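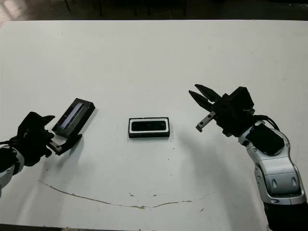
The Meter at Grunasano

The village of Grunasano had one water meter, fitted where the main entered from the reservoir at Núñez. Each January the inspector drove up, read the dial, subtracted the previous figure and divided the result by the number of households. The bill was sent to each door in equal parts.

In the inspector's fifteenth year the difference came to 1,184 cubic metres. It had come to 1,184 the year before as well. He checked the ledger, then the dial, then the seal on the housing, which was intact. The meter was a Flukar, two-inch bore, brass body. He ran the standpipe into a measured drum and the meter recorded the drum correctly.

He asked at the bakery whether anything had changed. The baker said that two families had left and the school had closed. The summer had been dry and the gardens had been watered twice a day. She did not see why the figure should be the same, but she did not see why it should be different either. 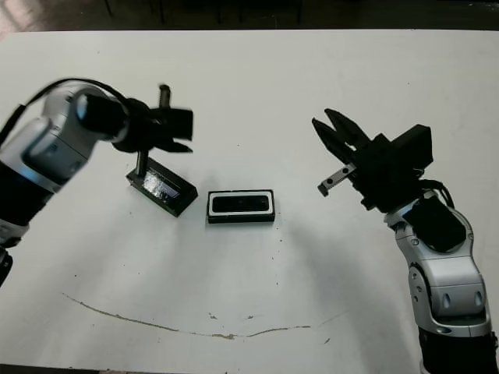

The inspector entered the reading in pencil and walked the line of the main down to the lower valve. The cover had rusted to its frame. He freed it with a bar and found the valve a quarter open, with a second pipe leaving it to the east. The pipe was on none of his drawings. It ran towards Rultudus, which had been without a supply since the landslip and had been struck off the register.

He followed it for most of an hour. At the end was a stone trough, full to the lip, and beside it a board with a column of figures in chalk. Somebody had been adding up what Grunasano used and letting the trough take the remainder, to the litre.

The last line gave the total for the year. Under it the next year's column had been ruled and left blank.

He went back up before dark, closed the cover over the valve and inked in the reading.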